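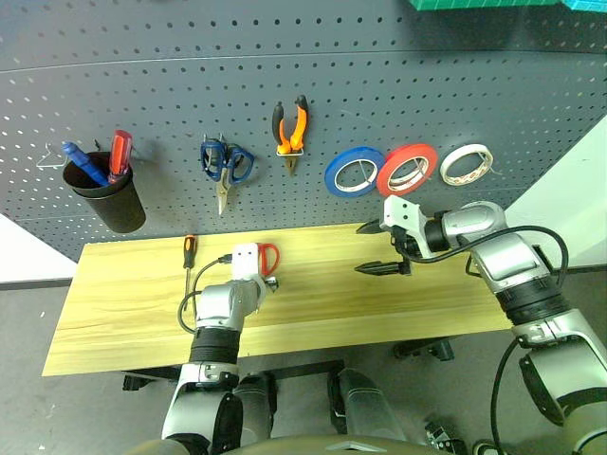 Corinne Bexley
Business Reporter

August 26, 2024

Drilik, the hardware chain that has sold paint, lumber and garden supplies in Grumetden since the 1970s, will close its downtown store in October and move everything to its larger branch on Pastura Road.

The company announced the move on its website Monday morning and posted a notice on the store's front door. The lease on the downtown building ends this fall, and Drilik said it had decided against renewing after the owner asked for a higher rent. It did not say how much higher.

The downtown store has 12 employees. All of them have been offered jobs at Pastura Road, the company said, though two part-time workers have already turned the offer down.

Key cutting, knife sharpening and screen repair will move to the other branch during the last week of September. The downtown counter will stop taking repair orders two weeks before that, and anything left for repair should be picked up before the store closes. Unclaimed items will be taken to Pastura Road and kept through the end of the year. Gift cards and store credit remain good.

Customers without a car may find the change harder. The downtown store is a short walk from the bus station, while the Pastura Road branch is on a route that runs once an hour and not at all on Sundays. The city's transit office said it has no plans to add trips, but will look at ridership again in the winter.

Drilik said it will start a delivery service within city limits before the move. Delivery will be free on orders over $200 and will cost a flat fee below that. Lumber and bagged soil are not included for now.

The closing leaves Sandhu Home Supply on Mill Street as the only hardware store downtown. Sandhu said it will stay open an hour later on weekdays starting in October and is adding plumbing parts, which it has carried only in small numbers until now. It is also looking into renting the lot next door for parking.

Downtown has lost several larger shops in the past few years, among them a shoe store and a fabric store on the same block as Drilik. A city survey this spring drew nearly 200 responses, and hardware was one of the things people most often said they still came downtown to buy — along with groceries and prescriptions.

The owner of the building has not named a new tenant. A clearance sale at the downtown store begins after Labor Day. Shelving and display fixtures will be sold on the last weekend, cash or check only.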